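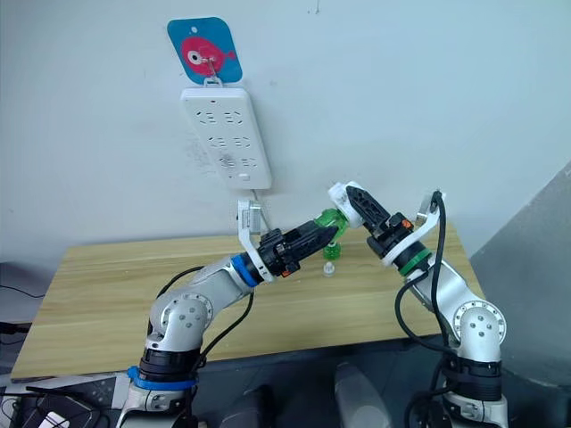

Attachment 1 - head camera, handover pose, left arm holding the green bottle

Ticket 1386
Queue: Teleop and demonstrations
Project: Fudham bottle handling
Opened by: Sơn Đặng
Priority: Medium (was High, then I had lunch)
Status: Closed, with one leftover

Problem
When I drive both arms from the leader handles and bring the right gripper in to meet the left one, the right arm lags, then catches up all at once. In free air it's a small hop. With a bottle in the left gripper it's a poke. The task is to hold the bottle in the left and work at the top of it with the right, so a poke is about the worst hobby the right arm could have picked up.

Expected
Right arm follows my hand. I stop, it stops.

Got
I stop, it thinks about it, it arrives.

How to reproduce
Start a session on the Drindia console with recording on. Grasp the bottle with the left. Raise the right arm above it and come down toward the top at normal speed. Hold your hand still just before contact. Watch the right arm finish the move without you.

Does not happen with recording off. I would like that noted, as I spent most of a morning being told it was my wrist.

Log

9:10 - Restarted the console. Restarted the leader handles. Restarted the arms. Felt productive. No change.

9:40 - Swapped the left and right leader handles. The lag stayed with the right follower arm, so the handles are fine and so, I repeat, is my wrist.

10:25 - Checked the joint command log. Commands leave the console every 5 ms as they should. On the right arm they show up in clumps, with gaps as long as 200 ms between them. Left arm is clean.

11:05 - Reply from Vương (control software): "Send me the log from a session with the wrist cameras turned off in the recorder." Did that. No clumps. Turned only the right wrist camera back on. Clumps.

11:30 - Swapped the right wrist camera for the spare. Same clumps, different camera. Put the original back.

1:15 - Looked at the back of the PC, which I should have done at 9:10. The right wrist camera and the adapter for the right arm are both plugged into the same little hub. The left ones each have their own port on the machine. I have a fair idea who set it up this way and he is writing this ticket.

1:30 - Moved the right arm adapter to its own port. Longest gap in the command log is now 26 ms, once, at session start. No lag that I can feel.

2:20 - Ran the handover approach over and over, slow and fast, recording on. Right arm stops when I do. The hover just above the bottle is boring now. Good.

What about the data we already have?
Vương asked, and I was hoping he wouldn't. There are 500 demonstrations in the July set, all taken with the shared hub. The clumps are in there. Worse, by the end I had learned to slow down before the bottle and wait for the arm, so a policy trained on those will learn to creep up and pause like it's checking for its keys. I don't want to teach it my coping strategies.

Plan agreed with Vương:
Run the gap check over the whole set and drop any episode with a gap above 50 ms during the approach. Keep the grasping parts from the left arm, as those are clean. Re-record the approach with the new wiring. Whoever drives should go at normal speed and resist the urge to wait.

Fallau support
Opened a case with them about the hub. They answered quickly and suggested I update the firmware on the arm. Arm firmware is current. They then suggested not using a hub. We are in agreement.

Resolution
Right arm adapter moved off the shared hub. Both ports labeled with tape. Session start script now prints the longest command gap for each arm and refuses to record if it's over the limit.

Leftover
The 26 ms gap at start. It happens before anything moves, so it can wait. Split off as its own ticket, priority Low, assigned to me, which means see you next year.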